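Cosas de la mesa: la taza de acero

Os debía desde hace semanas unas líneas sobre la taza, así que allá va. Quien se pasa por el taller de Jukadcombe ya la conoce: acero inoxidable cepillado, sin dibujos, sin logo, con un asa cerrada en la que caben bien los dedos. La compré en una liquidación con otras cuatro que fui regalando (una la tiene Catríona Nic Aodha y presume de ella en cuanto puede) y me quedé esta, que ha sobrevivido a dos mudanzas y a un café que se me olvidó dentro durante unas vacaciones enteras. ¡Volvió a quedar como nueva con bicarbonato y paciencia!

Lo que más me gusta es cómo queda sobre la mesa clara. Esa mesa me costó 28 euros de segunda mano y la lijé yo misma, a mano, un fin de semana de calor horrible -- no lo recomiendo. Pero la madera pálida con el metal al lado me alegra la mañana, qué queréis que os diga.

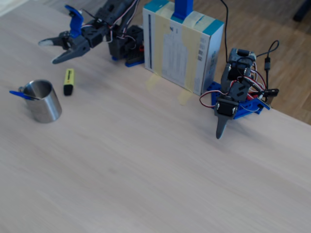
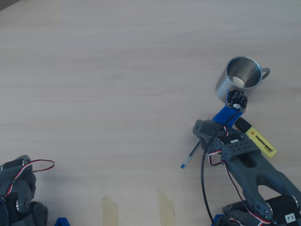 Una taza de acero en la mesa de madera clara, en cada foto.

Si Woo me pregunta siempre cómo la limpio (Si-woo Son, el de las plantas, no os confundáis con el otro). Pues agua templada, una gota de jabón y un paño suave, siguiendo el sentido del cepillado. Nada de estropajo verde, por favor, que luego vienen las rayas y los disgustos. Para las manchas de té, una cucharadita de bicarbonato, agua muy caliente y a esperar un rato. Y secarla enseguida, que la cal de aquí no perdona.

Con la mesa soy más vaga: un trapo apenas húmedo, y dos veces al año una capa fina de aceite. En junio toca la próxima, así que esos días habrá que apoyar las cosas en otra parte. Aviso ya para que luego no haya quejas :)

Y una petición: si alguien tiene en casa una taza de metal a la que le tenga cariño, que me escriba y me cuente de dónde salió. Iré sacando las historias en los próximos boletines.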